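Workshop notebook, August

Sorting and storage, back room at Kaditz. Carried on from the last entry, where I ran out of page in the middle of the trays.

Started at 9.30. The heap of clothes was still on the mattress from the evening before, so the first job was deciding whether to fold it there or clear it off and start again. Left it there. The bench is too narrow for anything with sleeves and I end up folding over the edge of it.

What we are trying to settle is how the soft things get stored in the Stultideck unit. The drawers as drawn are 22 cm deep inside, which is fine for shirts laid flat but wasteful for anything thin, and whatever is at the bottom stays at the bottom. The other proposal is to drop the drawers and use open wooden trays that lift out, so a whole tray can be carried to the bed, filled, and carried back. I was against this in July. I am less against it now.

Trays so far:

Small tray, open top, cut-out handle in the short side. Light wood, no finish yet. Comfortable to carry with one hand when there isn't much in it. The slot wants easing on the inner edge, it catches knitwear. I ran a bit of old jumper through it and got a pulled thread on the second go.

Larger tray, same pattern, no handle yet. Don't cut the slot until we have agreed the height. With a full load the sides bow slightly and the bottom lifts out of its groove at one corner. Glue alone won't do, it needs a pin or a deeper groove.

Folding sizes. I had been folding everything to the same width to suit the drawers and it makes for a lot of air down one side of a tray. Tried thirds lengthwise and then in half for the tops. Better. The fleecy pieces don't hold a fold whatever you do and spring back to their own shape within a minute or so. For those I have given up on folding and roll them loosely, seam inwards.

Dark and light are to be kept apart from the start. Last week I put a black top in with the white things and spent a good while with the clothes brush picking it over. So: whites first while the mattress cover is clean, darks after, anything coloured in whichever tray has room. If the whites have to wait, put them on top of the pile and not under it. 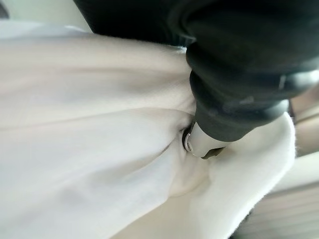
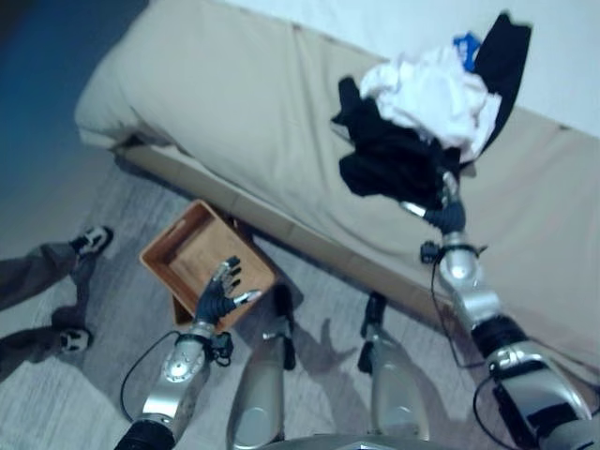

Where the tray stands while you are filling it matters more than I expected. On the mattress it tips as soon as there is weight in one end, and it leaves a dent in the bedding. On the floor at the end of the mattress it stays put but you stoop for every item, which is all right for one tray and tiresome for four. Next time I want to try it on a low stool of mattress height, pushed right up, so things can be slid across. The green stool from the finishing room is about right if someone hasn't already cut it down.

Weights. The small tray filled with tops came to just under 3 kg on the kitchen scales, and I would call that easy. The larger one with mixed clothing was nearer 10 and I would not want to lift it above the waist. If it is going on the upper runners it should be for light things only, or we make two small ones to fit the same space. Two small ones would be my choice. It costs an extra side and an extra base per unit but uses up the short offcuts, of which there are plenty.

Runners. The Peixoto ones are smooth but stand too proud of the side panel, and the tray loses up to 19 mm of width. Plain hardwood strips, waxed, would do for something that lifts out anyway. Have cut a pair to try. They are on the shelf over the sink with blue tape on them, please don't use them for stirring paint.

Finish. One coat of the Jorevness oil on a test piece, left overnight, then a folded white cotton cloth laid on it with a brick on top for the rest of the day. Faint yellow line on the cloth where the edge of the wood was. Could be that it wanted longer to cure. Repeating with a second piece left for a week, and a bare piece next to it for comparison. Until that is done no finish on the insides at all.

Mattress cover: the beige one marks less than the old white one but shows every black hair and thread. Shake it outside before the whites go on it.

Sheets I haven't dealt with. They take up more room than everything else together and the fitted ones are hopeless. Possibly a separate tray, possibly the top shelf with no tray. Measured the folded double at 38 by 30, which only just goes into the large one and has to be bent to get it past the corner blocks. Corner blocks could be smaller.

To do
Ease the handle slot, both faces, and sand to 180.
Deeper groove on the large tray.
Find the stool.
Order more strip, 127 cm lengths if they still do them, otherwise cut down from the long ones.
Ask whether the Stultideck drawing can lose the bottom drawer altogether. If it can, the front plinth comes up and I have to redo the door.
Odd socks are in the jar on the windowsill for now.

Stopped at 4.15. Darks all folded. Two of the fleecy things still to roll, left on the chair by the door.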